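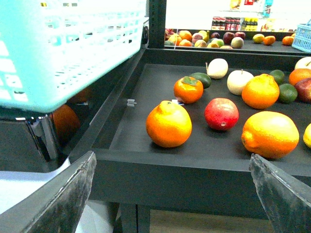 Last changed: November 29, 2020

Home Kitchen Pantry Workshop Ask Finn

Reading time: 2 minutes

Fruit on a Tray: Keeping It Alive Until Somebody Eats It

I spent part of my youth stacking produce at a little shop in Oneck, under a man named Bernd Wunderlich, who could spot a soft pear from the parking lot. Most of what I know about fruit at home I stole from him. The rest I learned by throwing fruit away.

Start with the tray. A deep bowl looks generous and hides a bruised apple at the bottom for nine days. A flat tray with a raised rim keeps everything in one layer, so the bad news reaches you early. Dark trays are good: oranges and lemons look expensive on black, and so does dust, so wipe it when you refill it.

Don't pile. Leave a little room around each piece and turn the persimmons and pears so they aren't leaning on a neighbor's stem. A stem will go through a ripe pear like a thumbtack.

Apples are the bad influence. They give off ethylene, the gas that hurries other fruit along, and an avocado sitting beside one will go soft faster than you planned. If you want guacamole tomorrow, put them together. If you don't, give the avocado the far end of the tray — or the fridge, once it yields to a gentle squeeze. Gentle. Bernd charged us for thumbprints.
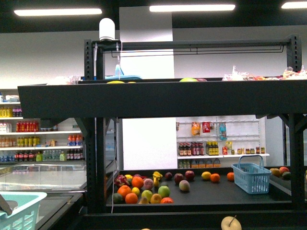

Citrus, apples and a few softer things sharing the lower tray.

Citrus is easygoing. Oranges and lemons will sit out for a week in a cool room, and longer in the fridge. Big bumpy ones with a knob on top often have loose skin, so carry them from underneath and don't lift by the knob.

Plums and peaches can ripen on the tray, but eat them first, before the sensible fruit guilts you out of it. Leave a dragon fruit out a day or two if it's still hard, then chill it and stop admiring it.

A basket with holes in the sides is handy for the trip to the sink. Wash what you're going to eat and leave the rest dry. I once washed an entire September haul of plums in one go and had fur on them by the weekend.

Check the tray when you make coffee. Anything with a soft spot gets cut up for breakfast, and anything worse goes on the compost.

— Finn Harms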